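When the helper stops halfway through the sweeping up

Household notes from the Tevumbridge flats, Thu 16 October

I had meant to write about limescale this time, and limescale will have its turn, but I've had so many messages about the business with the dustpan that I thought I'd better get it all down in one place while it's fresh. Those of you who share a helper robot between several flats, as we do, will probably have met something like it already. If you haven't, put the kettle on, there's a fair bit to get through!

What happened was this. Our Vusari had been set to sweep a bedroom floor and tip the sweepings out, a job it has done any number of times. It got as far as crouching down with the dustpan in one hand, and then it simply stopped. No beep, no message on the tablet for a good long while, just a large machine with bent knees and a pan full of crumbs. Karabo Venter was minding it that morning and did the natural thing, the thing I would have done too, and took hold of the dustpan to rescue the crumbs. The grip let go, the arm dropped a little way and caught her across the knuckles. A bruise and a bad word, nothing worse, and I'm very glad to say she was back at her knitting by teatime. But it could have been a nasty pinch, and so we've all sat down and changed how we go about it.

First, if it freezes, leave its hands alone

I know how hard this is when there's dirt about to go all over the floor. Let it go. Crumbs can be swept twice. Press the stop button on the handset, step back until you're well out of reach of either arm, and wait until the tablet says the motors are off. Then wait a bit longer anyway. A stopped arm may still be holding itself up, and when the power goes it can sag, and so can the knees. Ours needs its stand or its overhead strap before anybody switches it off completely, and yours may well be the same, so have a look in the booklet now, before you need it. Don't try to catch it if it tips. I said this to my husband and he said he wouldn't dream of it, and then I saw him practising.

If the hand has closed on something soft, a curtain or a bedspread, don't tug. Tugging made ours grip harder on one occasion, and there's a pillowcase in my rag bag to show for it.

Second, mind the cable

When Levente Vida read through the fault list afterwards he found that the machine had felt a pull from behind and taken fright. The lead had gone under the leg of a chair and come up short just as it leaned forward. So now we lay the lead out before we start, in a wide, lazy loop to the side it won't be working on, and we walk the whole length of it with our eyes open. No rugs on top of it (tempting, I know, it looks so much tidier) and no doors shut across it. Anyone coming in with a tray of tea calls out first.

A bit of bright tape every few feet helps older eyes on a dark floor or a dark lead on a pale one. I got mine from the Kassab shop by the bus stop, and it peels off without leaving that horrid grey gum behind. If it does leave gum, a dab of cooking oil on a cloth, left for 11 minutes or the length of a nice long phone call, will shift it.

Third, give it the right brush and pan

Thin tin dustpans are lovely for us and hopeless for a gripper. They twist round in the fingers and everything slides off the side. A plastic pan with a good thick handle does much better. Wash the handle now and again in warm water with washing-up liquid and dry it thoroughly; we'd let ours get greasy, and Levente thinks the slipping had started days before the trouble and the hand had been squeezing harder and harder to make up for it. I'm rather ashamed of that one, as I'm the person who keeps it under the sink next to the frying oil.

Keep the brush where the machine can reach it without twisting, at mattress height or thereabouts, and don't hand it over yourself. Put it down, move away, and let it pick it up in its own time. It will take an age. I've got through most of a crossword.

If a brush does end up on a bed, you'll want to deal with the dust on the top. Use the vacuum with the upholstery nozzle, short strokes, following the stitching, and only then a barely damp cloth. Any marks left over can have bicarbonate of soda sprinkled on them and be vacuumed again before supper. If the mattress is new, leave as much of the plastic on the lower part as you can until the room's been swept. Grit gets into a woven border and is the very devil to get out.

Fourth, clear the tip-out spot

We had been letting it empty the pan into whatever was handy, and once that was a washing basket with holes in the sides, so you can imagine. Fine dirt goes straight through. Line it with a sheet of newspaper or, better, use a proper bin and save the basket for the laundry. And look inside first, always. Csaba Farkas lost a perfectly good sock that way.

Keep whatever you use clear of its feet, too. When it bends its knees it needs more room in front than you'd expect, and in a small bedroom with a bed one side and a washing machine the other there isn't much to spare. I like to do a practice with nothing in its hands first.

Last of all, write it down

We have an old Bulon exercise book hanging on a string, and whoever is minding the machine writes in what it was doing when it stopped, what it was holding and where the lead was lying. Page 7 is Karabo's, with a drawing of her knuckles. It's been a real help, and when we rang the repair people they were able to tell us which setting to turn down before they'd even booked a visit. We're sweeping again now, slowly, with one of us in the doorway holding the handset.

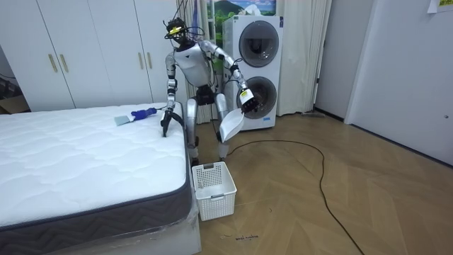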